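Omdale Reading Rooms: second progress report to the Greco Fund
Prepared by Raffaele Pellegrini
Tuesday, January 2, 2018

You asked for a plain account of what the grant has bought so far. I will try to give one, though I should say at the start that I am less sure of the scheme than I was when we applied.

The money was meant to bring the old lending library back into use. The building dates from 1869 and the roof was our first job. It is done and paid for. The Lusau firm did the slating well but finished late, and their final bill carried 1000 pounds of extras that I have queried. I have not had a proper answer. Until I do, I would rather the Fund treated the building line as open.

The membership figures look better than they are. We have 1000 names on the list, and the last newsletter made a good deal of this. A name on the list means a person filled in a card. It does not mean they borrowed a book. When I went through the loan slips for the autumn, most of the borrowing was done by the same small set of people who used the van before it stopped. I am glad they have somewhere to go, but I can't call that growth.

The evening talks are harder to judge. Eight were held. The one on hedgerows was full, and the one on local rates was not.

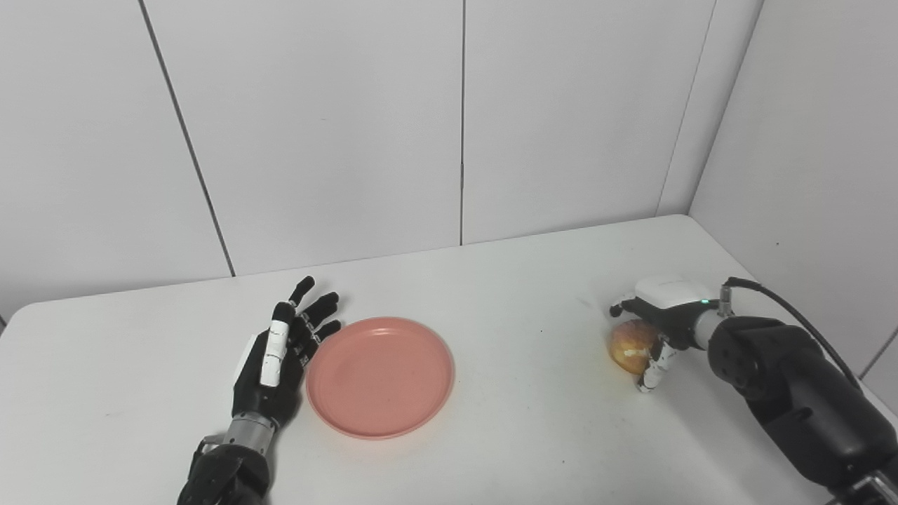
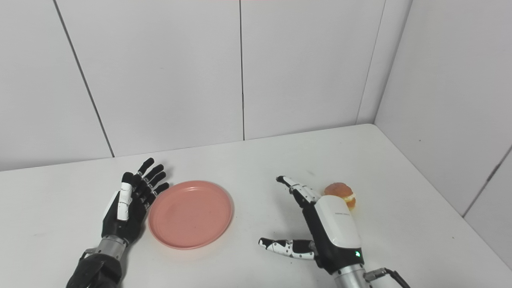
White tabletop and pale wall panels in both; the pink plate is in both as well.

Opening hours remain the weak point. Our application said the rooms would be open every weekday. We manage three afternoons and a Saturday morning. Alton branch has offered to lend us a member of staff, but the offer came with conditions about shared stock that would leave our shelves thinner than before. I have asked for it in writing and would advise against saying yes until we see it.

The children's corner was reported last time as complete. It has shelves and a rug. It has very few books for the over-sevens, and the order placed in June was only partly filled. The supplier says the rest is on its way — I have been told this before.

On the reading scheme for adults, I have nothing firm to report. The tutor is well liked. Whether anyone reads better at the end of it, we have no means of telling, as no test was done at the beginning. I suggest we do one with the spring group.

Spending to date is set out in the separate sheet. The second payment is due on receipt of this report. I would ask you to release the part for books and hold back the part for publicity until the hours are sorted out.

Related items
First progress report to the Greco Fund
Omdale Reading Rooms: opening hours
Letter to Lusau regarding roof extras
Alton branch: shared stock proposal
Spring talks list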